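The Trokham rules are a set of good-practice guidelines for testing household mobile manipulators in simulated homes before hardware trials. They were drafted by Sérgio Cunha and Lurdes Brandão and are maintained by the Louro test group.
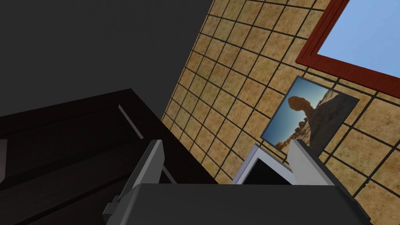

A task qualifies for hardware trials after 100 consecutive simulated runs without a collision above the force limit. Runs are logged with the random seed, the controller version and the full joint record.
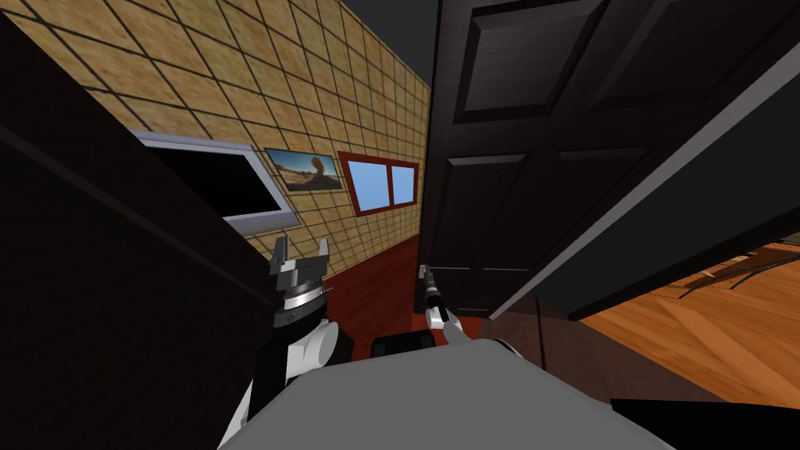
Door tasks are covered in section four. The approach speed is capped, and contact force is recorded from first touch to release. A lever handle, like the small silver one on the dark paneled door, is scored separately from a round knob. The idle arm must hold a fixed posture or be included in collision checks.

Wrist views are stored uncropped at the control rate. 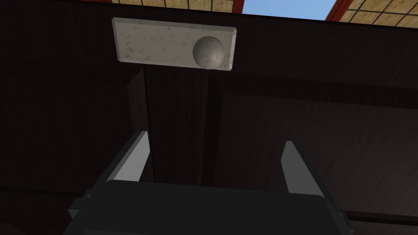 Section five sets a limit of 2,000 control steps per attempt. An attempt that passes the limit is scored as a failure, even if the object is later grasped. Ívar Thygesen has argued that the limit is too strict for two-arm tasks.
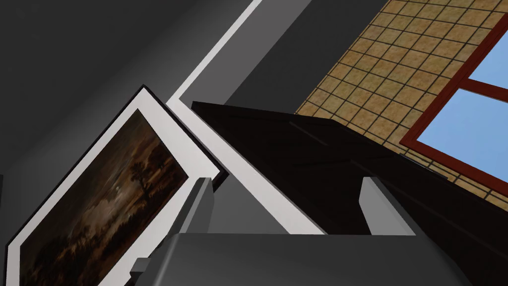

Simulated wrist view with open gripper fingers, framed painting at left.

The Drekis revision added checks for wall fixtures and door frames.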